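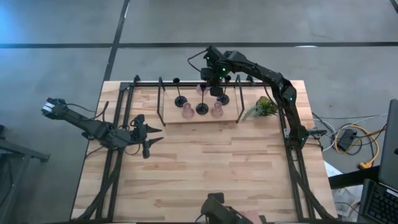 Na-rae Seok had set tables for money, once, and that was on her application, and she supposed that was why they had hired her. Sustalstead wanted people who knew how a thing was done. What they gave her was a pair of handles on a stand, a foot pedal and a laptop, and the job of making two black arms do it for her.

"You're not driving it," said Ha, who was training her. "You're showing it."

"What's the difference?"

Ha thought. He was a fair-minded man and he gave it time. "If you're driving it, we only care where you end up."

She took the handles. The arms woke, the right one with its green lights, and copied her, a little late, like a child in church following the grown-ups down onto their knees. The task on the sheet was called Glassware, Display. Pink glasses and black goblets, on a wooden board, with a plant beside it to make it look like somewhere you might want to eat. Pick one up by the stem, move it, let go. There was a client behind it named Laltach who ran hotels, or supplied them, depending on which of the managers was talking.

"Do they break?" she asked.

"Not yet," said Ha.

By the end of the first week she could lift a goblet and put it back without the foot chattering on the board. By the end of the second she could do it while thinking about her rent. Each time she finished she pressed the pedal and the laptop saved the attempt, and each time it asked her the same thing: good or bad. That was the part she distrusted. She pressed good when the glass was standing, and she pressed good when the glass was standing but she had fumbled it on the way, because the sheet said only that the glass should be standing.

"It'll learn the fumble," she told Ha.

"It averages out."

"Into what?"

"Into the middle."

She had worked with waiters who were the middle of several other waiters. She didn't say so. It was his project and he'd been kind about her parking.

In May the managers brought someone down to see it. Na-rae was told to keep her hands off the handles, and she stood by the wall with her arms folded so everyone could see she was obeying. The policy was called Jalex, as if it were a boy they were all proud of. Jalex had seen everything she had done. Ha typed a line and stepped back.

The right arm rose. It went out over the back of the board and stopped above the goblets, and then it did something that made the hair on her neck move. It dipped its wrist to the left, a small dip, and came back up.

That was hers. She did that. She had done it since she was nineteen, in a basement banquet hall with bad lighting, tilting her hand before she reached so that the cuff of the uniform jacket would slide back and not catch the rim. She hadn't worn a jacket with cuffs in years. The arm had no sleeve of any kind.

It took the goblet by the stem and set it down a finger's width over. The visitor clapped. One of the managers said, "Very natural," and the visitor said yes, that was the word, natural.

"Again?" said Ha, and ran it again. Dip, reach, lift, set. On the next try it dipped, reached, and closed on the air beside the stem. It lifted the air with great care, carried it across, and put it down.

Nobody clapped for that one, though Na-rae thought it was the better performance.

Afterward there was coffee upstairs, and a number. The number was 91. She asked Ha 91 what, and he said percent, and she asked percent of what, and he said of trials.

"Which trials?"

"The ones we counted."

"Who pressed good and bad?"

He looked at her over the cup. "You did," he said. "For the training. For the trials it was me."

"And the one with nothing in its hand?"

"The glass was standing," said Ha. He had the decency to go slightly red. "At the end. It was standing when it started, and it was standing when it finished."

She went back down by herself. The room was quiet, and the arms had been left powered, which was against the rules, so she could have reported it. She sat on the stool and put her hands in the handles and didn't press anything.

She tried to reach without the dip. It was only a matter of paying attention. She looked at the nearest stem and kept her wrist level and went straight at it, the way the manual showed, and she was almost there when she saw the arm roll over to the left and come back. She hadn't felt herself do it.

She did it 12 times. She got it clean on 3 of them, and those felt terrible, like walking after someone has told you how you walk.

On Friday Ha came in with a new sheet. Laltach was pleased. Laltach wanted folding next, napkins, and could she have a few hundred by the end of the month? He put a stack of cloth on the bench and waited to see if she was going to be difficult.

"Do they want it natural?" Na-rae said.

"They liked that, yes."

She picked up a napkin in her own hands and folded it, watching her thumbs. There was a thing they did at the last corner, a sort of smoothing that did nothing for the fold. Her mother had done it too. She unfolded the napkin, laid it flat, and reached for the handles.

"You'll want to show me which pedal is bad again," she said. "I haven't been using it."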